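Keys on a hook, and other things arms still find hard

The question I get most in my inbox is whether a machine can do chores yet. My answer for July is that it depends on which half of the chore you mean. Carrying is mostly solved. The first and last two centimeters are where the time goes.

I have been keeping a log of small pick-and-place jobs, the kind that come up by a front door or at a packing bench: keys, clips, tags, a tray to drop them in. The log stands at 2,497 attempts, of which 1,689 ended with the object where it was supposed to be. Hanging items are the worst group.

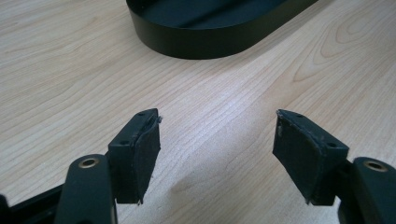 Pad wear matters more than I expected. A worn edge shifts the contact point by a millimeter or two, and on a flat-sided box you would never notice. On a small rigid object it decides whether the thing stays square or rolls out. The Natine controller I use reads grip force well enough but has no idea where on the pad the force is. Ultum sells pads with a stiffer backing, and I changed to those for 398 attempts. Slips went down, and missed closures went up.

A key fob on a carabiner adds a second problem: it swings. Close too early and you push it away, close too late and you pinch the clip. Then there is the lift – the loop has to clear the end of the rod, so a straight pull does nothing. A person does that with a turn of the wrist and no thought at all.
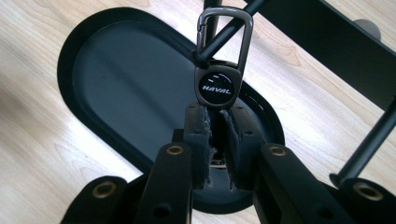
Posted by the author of Zerstead Bench Notes
Filed under: grippers, chores

The Neves planner handles the unhooking motion if I give it the rod angle by hand. Left to estimate the angle itself, it cleared the hook 41 times before I stopped the run to change a cable. I will rerun that set with the old pads next.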